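Spring progress report: tabletop arm program, equipment and budget
Prepared by Elsie Waaka, program lead
For the Valthorpe Fund, small equipment grants

14 shares 3 comments

We're past the halfway mark of the grant and I'm very happy with where the money has gone. The first arm is on its bench and working through the table-clearing tasks, the spares cabinet is stocked for the first time since I started here, and we have a real plan for the second station instead of a wish list. You asked for plain detail on purchases, remaining decisions and what might change before the close of the grant, so I've kept to that order.

Where we are with buying

The largest item, the arm itself, came through Dirkico as planned. We looked at leasing and at a used unit, and I know your reviewers leaned toward the lease when they read the original proposal. The lease would have been easier on the first quarter, but the terms barred us from drilling or adapting the mount, and we change fingertips and mounts all the time. Buying outright was the right call. The quote held, delivery was two weeks later than promised, and the arm passed its acceptance checks on the second try. (The first try stopped on a firmware mismatch that Dirkico's support desk sorted out over the phone the same afternoon.)

The gripper was a separate purchase. I had budgeted for a single unit and a repair contract. After talking with the people who run the bench every day, I dropped the contract and put $1,910 toward a second gripper that stays in its box. A contract repair takes the unit away for weeks. Swapping in a spare takes less time than making coffee, and the bench keeps running. I asked for approval of that change in April and your office answered the next morning, which we really appreciated!

Tabletop items were the cheapest line and the one I enjoyed most. Bowls, trays, toy food, cups, blocks, spoons — we bought nearly all of it secondhand or from discount stores. The early instinct was to order a matched research set from a catalog. Those sets are lovely, but they all come in the same finish and roughly the same weight, and our arm needs to cope with a kitchen drawer that has been filled over years by different people. A few of the toys have already worn out and gone in the trash, and replacing them costs next to nothing.

Planning and scheduling software comes from Queiroz under a yearly license. We're on the smallest tier. It covers the present bench and would cover one more, so there is no increase to plan for this year. If a third station ever appears we'd move up a tier, and I'd want that discussed well ahead of renewal.

The work itself

The current block of tasks is sorting and putting away: a mixed tabletop goes in at the start, and the arm moves items one at a time to where they belong. We started with blocks, which are forgiving, and moved on to bowls, which are not. A bowl has a thin rim, it tips if you take it a little off center, and it swings when the arm slows down. Bowls have taught us more about what to buy than anything in the catalog pages.

Three findings from this block feed straight into the budget.

First, fingertips are a consumable. I had them down as equipment with a multi-year life, and that was wrong. The soft pads wear fastest on metal utensils and hard rims, and a worn pad changes how an item sits in the grip well before it looks bad to the eye. We now keep 18 pads in the cabinet and replace them on a schedule. The cost is small, but it comes back every month, so I've moved it from the equipment line to supplies.

Second, table space is worth more than reach. When we wrote the proposal we nearly paid extra for a longer arm. I'm so glad we didn't. Most of our trouble comes from items placed close together, or close to the arm's own base, where the forearm has to fold over them. A longer arm would have made that worse. A larger board and a better place for the base will help far more, and both are cheap.

Third, we need proper cable routing at every station from the first day. Installing it afterward means stopping work, and I'd left it out of the proposal entirely. It's in the plan for station two.
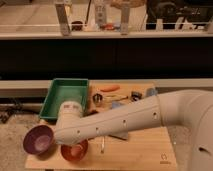
Bowl handling during the current task block, with the green tray and a mixed set of small items on the board.

The crew on this bench has become very good at noting what goes wrong and why. Each session ends with a short written log, and those logs are the main source for the purchasing list below. Two requests came up again and again: a wider board, and a second set of trays so one can be cleaned while the other is in use. Both are going in.

Plan for station two

The second station will use the same model of arm. I did get a comparison quote for the Nostora, which has a slightly higher payload and a very nice hand-guiding mode. It would also mean a second set of spares, a second mount pattern and new training for everyone. Our heaviest item is a full cup. We don't need the payload, and sharing spares between benches is worth a lot to a group our size.

Planned purchases, in the order I'd like to make them:

Arm and controller, same model as station one. Quote requested, held open until the end of the grant quarter.
Larger tabletop board, with the base mount set back from the working area.
Cable trays and floor covers for both stations.
Second set of bowls, trays and utensils, bought the same way as the first.
Fingertip pads, added to the standing order.

No third gripper for now. The boxed spare can serve both benches, and I'd like to see a few months of wear from two stations before deciding.

Budget notes

We have $2,000 in the contingency line and haven't touched it. I'd like your permission to use part of it for the cable trays and floor covers, which weren't in the approved list. Everything else on the list fits inside the lines you've already approved, provided the arm quote comes back at the same price as the first one. If it comes in higher, my first step would be to delay the larger board and build it in our own shop. It wouldn't be as pretty, but it would be flat and solid.

Freight deserves its own mention. I underestimated it on the first order because the arm and controller shipped separately from different warehouses and we paid twice. For station two I've asked Dirkico to ship them together even if that adds a week.

Risks

Lead time is the big one. If the order goes in late, installation will run into our busiest testing period and both benches will suffer. I'd much prefer to place the order early and have a crate waiting in the hallway.

The other is staff time. Setting up station one took more hours than the proposal allowed, mostly on calibration and on deciding where things should go. We've written all of that down, so I expect the second setup to be shorter, but I've kept the hours at the same level in the plan until we've done it once more.

What we need from you

A yes or no on the contingency request, and confirmation that the station two arm can be ordered as soon as the quote arrives. If either needs a call, mornings before 10:00 are best for me. And if anyone from the Fund would like to come by and watch the bench at work, please do — the crew loves showing it off, and the bowls are good fun to watch.

Elsie Waaka

3 comments Share this report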